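Final walk-through

From the Bovow Home Buying Encyclopedia
Last revised 22nd February

The final walk-through is the visit a buyer makes to a house or condo right before closing, usually in the last day or so, to check that the place is in the condition the contract says it should be in. It goes by a few other names (pre-closing walk-through, buyer's walk-through, and in some older contracts "final verification of condition") and they all mean the same thing. I've been on a pile of these, both as a buyer and as the friend who gets dragged along to flush toilets, so this entry is a bit more personal than the one on escrow accounts. Sorry, escrow fans.

What it is for

By the time you get to the walk-through, the big stuff should be settled. The inspection is done, the repair list has been argued over and signed, the loan is approved or very nearly so, and the seller has packed or is packing. The walk-through answers a short set of questions. Is the house still there in the shape you agreed to buy it in? Did the agreed repairs get done? Are the things that were supposed to stay still in place, and are the things that were supposed to go gone?

People mix it up with the home inspection all the time. An inspection is done by a professional, takes hours, comes with a long report, and happens early enough that you can still negotiate over what it finds. A walk-through is done by you, with your agent, in less than an hour as a rule, and in most contracts it doesn't open the price back up. If you notice for the first time that the kitchen is smaller than you remembered, well, it was that size when you made the offer!

When it happens

Most buyers go the evening before closing or the morning of. I like the morning of, if the drive allows it, and I like the seller to be fully moved out. A house with furniture in it hides a lot. I once walked through a place on Matić Street with the seller's sectional still in the den, and when it finally left there was a burn in the carpet the size of a dinner plate. We had already signed.

Some contracts allow for two visits, one a week or so ahead to look at repairs and another at the very end. If there's a long repair list I'd ask for both. Plumbers get booked up, especially in August when everybody in town seems to be moving at once, and finding out with 7 days to go that the water heater hasn't been touched is a lot nicer than finding out with an hour to go.

New construction works differently. There the builder walks you through a brand-new house and you make what's called a punch list, which gets its own entry. In the Tromudon subdivision, where I helped my cousin buy, the builder's person handed out little rolls of blue tape and we stuck a piece on every paint drip and crooked outlet cover. It looked like the house had a rash by the time we were done, and then they had us come back for a proper final visit once the tape was down.

Who attends

The buyer and the buyer's agent, normally. The seller doesn't have to be there and I'd gently say it goes easier if they aren't. It's hard to test somebody's dishwasher while they stand behind you telling you how good it's been to them. Having the seller around for ten minutes at the end can be handy, though, because that's when you learn which switch runs the disposal and where the sprinkler shutoff is hidden.

Buyers who live far away sometimes do it by video call, with the agent walking around holding a phone. It's better than skipping it. You can't smell a damp closet through a phone, so ask your agent to sniff for you. (I have done this. They will do it.)

What to bring

The contract, or at least the pages that list what stays and what goes. The signed repair agreement and any receipts. A phone with plenty of battery. A phone charger or a small night-light for testing outlets. Photos from your first visit if you took any. A roll of toilet paper, because the seller has packed theirs.

I also carry a cheap folding stool, and I've never regretted it in a house with no chairs left in it.

What people check

Everybody has their own route. Mine goes outside first, then top to bottom, and I run the dishwasher on a short cycle the minute I get in so that it's going while I wander.

Water comes next. I run every faucet, hot and cold, for a minute or two, and look in the cabinet underneath. I flush everything. I run the showers with the fan on, and then turn the fan off and on again to see whether I can tell the difference.

Heat and air both get a turn, whatever the season. In summer you'll feel silly standing there with the furnace on, but it only takes a few minutes. Then stove burners, oven, fridge, garage door (with the remote and with the wall button), doorbell, and every light switch, including the mystery one in the hall that doesn't seem to do anything in any house in America.

Walls and floors deserve a slow look once the rooms are cleared. Nail holes are normal. Sellers take their pictures down and nobody should lose a closing over it. Gouges from a sofa being forced around a corner are a different matter, and so is a big pale square where a rug used to be, if the boards around it have been worn down.

Last I open every closet, the attic hatch, the shed, and the crawl space door if there is one. Left-behind junk is the single most common thing I've run into. Paint cans, mostly. One seller left a treadmill in the basement that had clearly gone down before the stairs were rebuilt, and I believe it's there to this day.

Broom clean and other fuzzy terms

A lot of contracts say the home will be delivered "broom clean" or in "substantially the same condition," and neither phrase is as firm as you'd like. Broom clean generally means emptied out and swept, with the trash gone. It doesn't mean the oven has been scrubbed. If a clean oven matters to you, get it written down when you make the offer.

"Substantially the same condition" means allowing for ordinary wear between the offer and the closing. A scuff is wear. A missing chandelier is a missing chandelier. Fixtures cause more trouble here than anything else, and the Fixtures entry goes through the usual suspects: curtain rods, mounted TVs and their brackets, the good shelving in the garage, and that one rosebush.

When something is wrong

First, don't panic, and don't call the seller yourself. Tell your agent while you're still standing in the house, and take pictures. Small stuff often gets handled with a credit at closing, where the seller's side of the settlement sheet drops by an agreed amount and everyone gets on with their day. On my own first house it was $400 for a dead disposal and a cracked storm door, and the whole thing took 2 phone calls.

Bigger trouble can mean a holdback, where part of the seller's money sits in escrow until the work is finished. Lenders have opinions about holdbacks, so ask early. It can also mean pushing the closing back a few days, which is a pain if your truck is already loaded, but a short delay may be easier to live with than a flooded basement.

Walking away altogether is rare and depends completely on the wording of your contract and on where you live. That's a question for a real estate attorney and I'm not one.

Forms

Many agents will hand you a one-page form to sign after the visit. It usually says either that you accept the property as it stands, or that you accept it except for the items listed. Read it before signing, please! I've seen a buyer cheerfully sign the first kind while complaining about the broken gate. The Redico checklist that my agent uses runs to 8 pages and is more than most people need, though I do like that it has a separate line for keys, garage remotes, and mailbox keys. Mailbox keys go missing constantly.

Skipping it

You can. In most places no law makes a buyer go, and plenty of people waive it when the house has been sitting vacant and they're busy. I think that's a mistake, vacant houses most of all, because there's no one around to notice a leak. An hour of your time on the biggest purchase you're likely to make seems like a fair trade to me.
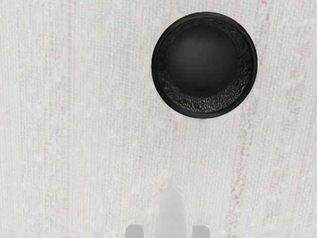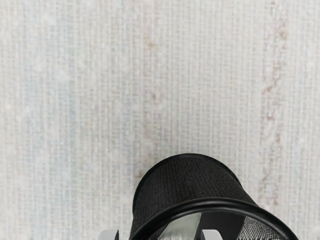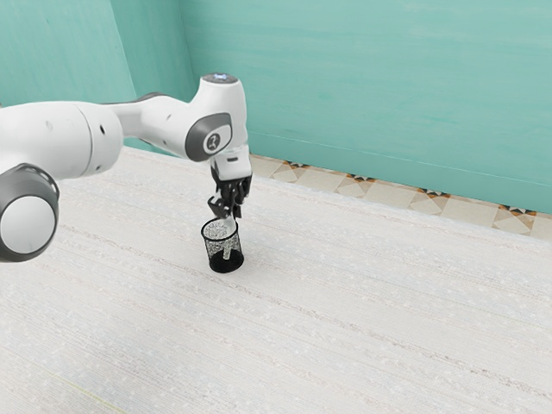

Computer renderings, each with a pale, textured surface.

See also: Punch list; Fixtures; Escrow holdback; Home inspection; Possession date; Seller credit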